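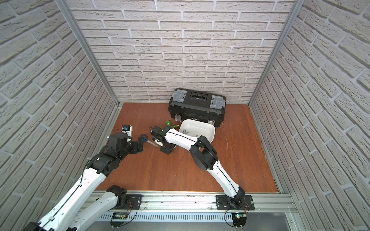

Script length for a community theater one-act slot

Shiuli Bandara
December 20, 2023

Our group has a slot at the Sunport one-act festival in May. The play I want to direct has 4 actors and runs 52 pages in the acting edition, but the rules only give a time limit, which is 45 minutes including setup. Does a page a minute hold for stage plays? Also, do we have to ask before cutting a scene, or is trimming for time allowed if we pay the full royalty?

Nilmini Gunawardena

You have to ask. The license covers the play as printed. Write to the licensing house, list the exact lines you want out, and wait for the answer in writing before you rehearse the cut version. Mine took 15 days. A page a minute is for screenplays. Acting editions vary a lot, so read it aloud with the cast and use a stopwatch, then add two minutes for laughs and scene changes.

Tainá Rangel

we just talked fast

Ea Hallgrímsson

Agree with Nilmini on permission. Check whether setup at Sunport includes the strike too. It did the year we went, and we lost points for running over. If the read-through comes in at 40 or more I would pick a different play.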